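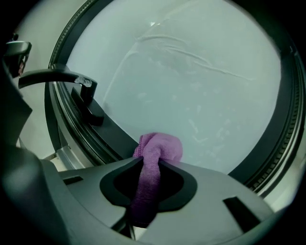

Figura 1. Porta circular vista da pinça: vidro baço, anel preto, pega à esquerda, pano roxo encostado à parte de baixo do vidro.

Aula 2 - Percepção quando o objeto não colabora
Apontamentos de apoio, março. Trazer lidos para a sessão prática das 14h.

Os manuais de visão gostam de canecas opacas, pousadas ao centro, com boa textura. Na lista de tarefas do projeto Nistuvine há vidro, plástico preto brilhante e um pano. Começamos por aí, para perder as ilusões cedo.

2.1 O vidro
Na Figura 1, o vidro domina a vista e é a região que menos nos diz sobre a geometria. Há riscos finos e curvos na metade superior e um pequeno reflexo branco perto do topo. Um detetor de cantos fica encantado com o reflexo. Convém não o deixar: um reflexo especular desloca-se com a câmara segundo as suas próprias regras, e quem o usar como ponto de referência vai estimar com grande precisão uma pose errada.
As manchas claras junto à pinça, em baixo à direita, são outro assunto. Podem ser resíduo ou condensação, e uma só imagem não chega para decidir. No anotador Zutska usem a etiqueta "mancha_indeterminada". A etiqueta "sujo" foi retirada depois de uma discussão demasiado longa.

2.2 O anel
O anel preto é o nosso melhor amigo nesta vista. Tem contorno circular, bom contraste com o vidro e troços com ranhuras regulares. Ajusta-se uma elipse ao bordo interior e tira-se daí a orientação do plano da porta. Dois avisos:
- parte do arco está tapada pela pinça, logo o ajuste tem de ser robusto (RANSAC, 200 iterações, e não peçam mais antes de verem os resíduos);
- um círculo visto em perspetiva admite 2 orientações. A pega, do lado esquerdo, ajuda a desempatar quando se conhece o modelo da porta.

2.3 O pano
O pano segmenta-se por cor quase de graça, por ser a única coisa de cor forte à vista. Aproveitem, que não dura: no conjunto Prendport há panos cinzentos sobre plástico cinzento.
Segmentar é a parte fácil. O estado de um pano não cabe em seis números, e a máscara mostra apenas o que está do lado de cá. Para o controlador Farouk guardamos só o centróide da parte amarrotada e a direção do troço torcido. É uma representação pobre - mas o planeador também não é rico.

2.4 Do contacto ao movimento
Ver o pano encostado ao vidro não informa sobre a força aplicada. O plano de limpeza segue trajetórias tangentes à superfície, com controlo de força na normal e de posição nas restantes direções. Quem controlar tudo em posição fica a saber depressa qual é a rigidez do vidro.

Trabalho para a próxima sessão
a) Implementar o ajuste da elipse com o arco parcialmente tapado e entregar o gráfico dos resíduos.
b) Mascarar os reflexos antes da extração de pontos e comparar a pose obtida com e sem máscara.
c) Ler o capítulo 14 da sebenta, incluindo os apêndices. Sim, também o da calibração mão-olho.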